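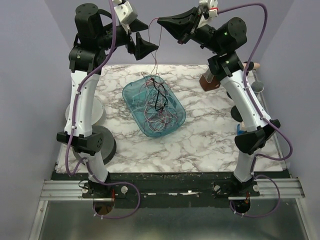

Cómo presupuestar una celda bimanual para manipular cables sueltos

Guía de planificación. Versión de trabajo, revisada en agosto.
Autor: Laurier Bélanger, área de equipamiento, Varnmont

Alcance

Esta guía cubre la compra de una celda de sobremesa con dos brazos, destinada a separar y extraer cables finos de una cubeta. No cubre el software de control ni la contratación de operadores, que se presupuestan en partidas distintas. Los importes se expresan en unidades de presupuesto (UP), donde 200 UP equivalen al techo autorizado por celda.

Paso 1. Definir la tarea antes que el brazo

Redacte una ficha de tarea de una página. Debe indicar el diámetro mínimo y máximo del cable, el tipo de recipiente, la altura a la que hay que levantar el material para separarlo y si se admite dañar el aislante. Los cables finos se retuercen entre sí al elevarlos y forman lazos altos; la altura libre necesaria suele ser mayor que la que se calcula con el recipiente en reposo. Mida el lazo más largo previsible y añada la altura del borde de la cubeta.

Si el material incluye un cable grueso mezclado con hilos finos, indíquelo expresamente. La apertura y la punta de la pinza se eligen para el caso más desfavorable en ambos extremos.

Paso 2. Dimensionar los brazos

Compruebe que los dos brazos alcanzan el centro de la mesa sin llegar al final de recorrido y que ambas pinzas pueden enfrentarse por encima de la cubeta. El alcance nominal del catálogo se mide con el brazo extendido y no sirve para este cálculo. Pida al proveedor el volumen de trabajo común de los dos brazos con la separación entre bases prevista.

En nuestra comparativa se pidió oferta a Clitine y a Ramura. Clitine cotizó el par de brazos en 106 UP, con pinzas incluidas. Ramura cotizó 77 UP sin pinzas ni soportes de muñeca. Una vez añadidos ambos conceptos, la diferencia quedó dentro del margen de negociación, y se decidió por plazo de entrega de repuestos.

Paso 3. Pinzas y dedos

Los dedos largos y afilados permiten pellizcar un hilo suelto sin arrastrar el resto del ovillo. A cambio, se doblan o se desalinean con más facilidad que unos dedos cortos. Trátelos como consumible:
- Un juego montado por brazo.
- Dos juegos de repuesto por brazo para el primer año.
- Una galga para verificar el cierre de las puntas.

Solicite el plano de los dedos. Si el proveedor no lo entrega, cada recambio dependerá de su catálogo.

Paso 4. Bancada y fijación

Los dos brazos deben montarse sobre una misma viga frontal. Fijarlos por separado al tablero ahorra poco y obliga a recalibrar la distancia entre bases tras cada golpe. Incluya en la partida los perfiles de aluminio, los pomos de fijación y las pletinas. Los pomos permiten soltar una base sin herramientas; verifique que el apriete se mantiene después de una jornada de trabajo.

El tablero admite cualquier superficie lavable. Si se va a usar visión, pida muestras y pruébelas con los cables reales: un veteado marcado puede confundirse con hilos finos en algunas cámaras.

Paso 5. Cableado propio de los brazos

Es la partida que se omite con más frecuencia. Cada brazo necesita un cable que siga los eslabones desde la muñeca hasta la base, con holgura en el codo y un lazo amplio junto a la base. Presupueste:
- Cable de un color que no aparezca en el material manipulado.
- Bridas claras, fáciles de inspeccionar, y recambio de las mismas.
- Un cable completo de repuesto por celda.

Para la longitud, lleve el brazo a las posturas extremas y mida sobre el recorrido real. Un cable corto tira del conector de la muñeca; uno demasiado largo sobresale del borde de la mesa y ocupa el espacio de paso.

Paso 6. Cerramiento

Paredes lisas, mates y de un solo color a los lados y al fondo. El frente queda accesible para el personal, por lo que la evaluación de riesgos debe cerrarse antes de emitir el pedido. Chisholm suministra los paneles cortados a medida; el corte se paga aunque se devuelva el panel.

Paso 7. Repartir el presupuesto

Brazos y pinzas: 106 UP
Bancada, tablero y cerramiento: 40 UP
Cableado, dedos de repuesto y bridas: 22 UP
Instalación y puesta en marcha: 18 UP
Reserva: 14 UP
Total: 200 UP

La reserva no se asigna a mejoras. Se libera una vez firmada la aceptación.

Paso 8. Prueba de aceptación

Incluya la prueba en el pedido, con el material del cliente y no con el del proveedor. La secuencia mínima es pellizcar un hilo con una pinza, elevarlo por encima del borde, acercar la segunda pinza abierta y sujetar el tramo colgante sin volcar la cubeta. Exija más de 40 ciclos consecutivos sin intervención manual y registre cada parada con su causa.

Retenga el último pago hasta recibir el registro completo, los planos de los dedos y la lista de repuestos con referencias.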